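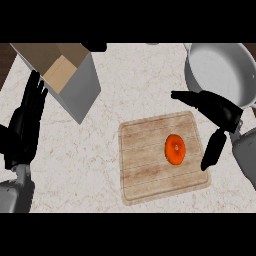 Regional Sport

Flosgate holds its nerve in a final decided on the last kick

The Flosgate senior side claimed its first district premiership in 15 years on Saturday, defeating Bilska by 5 points in front of 2,604 spectators at the Tosia Road ground. The result closed a season in which the club had lost its opening four matches and was placed last on the ladder at the end of the first month.

Head coach Venkatesh Mudaliar, who was appointed the previous August, attributed the recovery to a change in how the squad trained. Contact sessions were reduced from three a week to one, and the time saved was given to kicking and to defence close to the line.

"The players were tired before they reached the ground," Mudaliar said. "We asked them to do less during the week and to do it properly. It took a month before the results showed it."

Bilska entered the final as favourite. It had finished the regular season on top of the ladder and had beaten Flosgate twice, on the second occasion by a wide margin. For the first half the match followed that form. Bilska scored twice in the opening quarter of an hour through its captain, Liviu Ardeleanu, and led comfortably at the interval.

Flosgate's response came from its forwards. Gadisa Wako, playing his first full season at senior level, crossed soon after the restart and again midway through the half. Both tries were converted by Venkatesh Achari, whose second kick, taken from near the sideline, put Flosgate in front for the first time. Achari finished the season with 282 points, a club record.

The closing minutes were contested almost entirely in Flosgate's half. Bilska was awarded a penalty with the clock stopped and chose to kick for touch. The lineout was won cleanly, but the drive that followed was held short of the line and the ball was cleared to end the match.

Ardeleanu said his side had no complaint about the decision to decline the shot at goal, as three points would not have been enough.

"We backed the forwards to get over, as we had done all year," he said. "Flosgate defended it well."

Saranya Marar, president of the Flosgate club, said the premiership would be felt most strongly in the junior program, where registrations had fallen for several years and the under-14 side had been combined with that of a neighbouring club. Marar confirmed that Mudaliar has agreed to remain as coach for a further two seasons.

Work on resurfacing the Flosgate home ground will begin before pre-season training. The senior squad will share facilities at Tosia Road until the new surface is ready, and the first two rounds of the coming season have been scheduled as away fixtures.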